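Open Day at the State Senate Annex

The annex opened its doors to the public at 9 in the morning, an hour before the session across the street. I was in the second group. By then the line ran past the coat check and out to the curb, and the guard at the door told us the building could hold 300 visitors at a time.

The tour starts in the hearing rooms on the ground floor. The one used by the budget panel is smaller than it looks on the public feed. There are 46 seats for the audience, and on a busy night people stand along the back wall. Our guide went through how a bill gets a hearing, who sets the list, and what happens to bills that never make it onto one. Several people asked about the new district lines. She said staff could not discuss a matter that was in court, and moved on.

Upstairs is the bill drafting office. Members send in a request, sometimes a full page and sometimes a single sentence, and lawyers turn it into legal text. The office handled 407 requests before the January deadline. Most will not get a vote. A wall chart shows where each one stands, with colored tabs for each chamber.

The roll call system gets its own stop. The current one, made by Druvex, replaced a set of lights and switches that members from the older classes still talk about. We were allowed to press yes, no and present at a practice desk. A man in our group asked if a vote could be changed after the board closed. It can be, by written notice, but the change is printed in the journal and does not affect the result.

The last part of the day was the vendor hall in the basement, where firms that supply the building had tables. Zestau showed its captioning service for floor debate. Stendetti had sample desks and chairs for the chamber repair work, which is due to take almost 4 years and is being paid for out of the Cho Building fund. The staff there were patient with questions about the cost, which has come up in two primary races already.
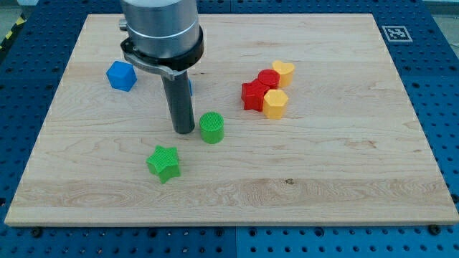

Maple board on a blue work table.

I left at noon. The gallery was open by then, and visitors with a tour sticker could go straight up without a pass from a member's office. The floor was on its third resolution of the day. Parking in the east lot is free during open days, but the gate closes at 5.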